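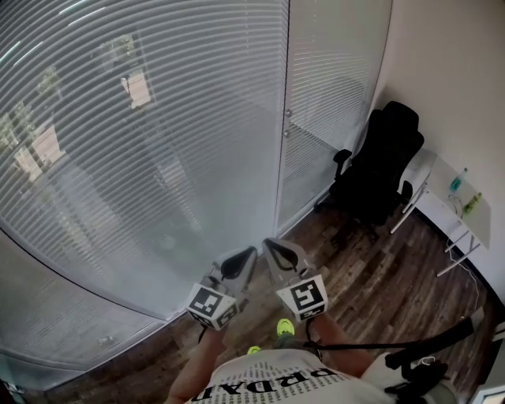

The Yellow Shoes

Zorica bought the shoes in Javthorpe, at the Melis store, from a bin by the door. They were bright yellow and half a size too big. She wore two pairs of socks the first week and then stopped bothering.

Her room at the end of September had one big window that went from the floor to the ceiling, with white blinds. Dario Barbieri, who had the room before her, had told her to keep them closed in the afternoon. She left them partly open. There were trees out there and a pale building, and she liked to know what the light was doing.

"Whose are those?" Debora asked when she came up with the rent book.

"Mine."

"You could find those in the dark."

Debora wrote down 800 and waited. Zorica counted it out on the windowsill and was 50 short. She went through her coat and found the rest in an envelope from her aunt, who had written Shoes on the front.

"So you used something else for the shoes," Debora said.

"I used last month's bus money."

Debora put the envelope back on the sill with the writing facing down. She stood looking through the slats for a while. A truck was backing up somewhere — she could hear it but not see it.

"Is it far to walk?" she asked.

"It's 936 steps to the bakery. After that I lose count."

Debora closed the book. On the stairs she stopped and called up that there was a bicycle in the shed, and that the tires were probably flat.

Zorica tied her laces and went down to look.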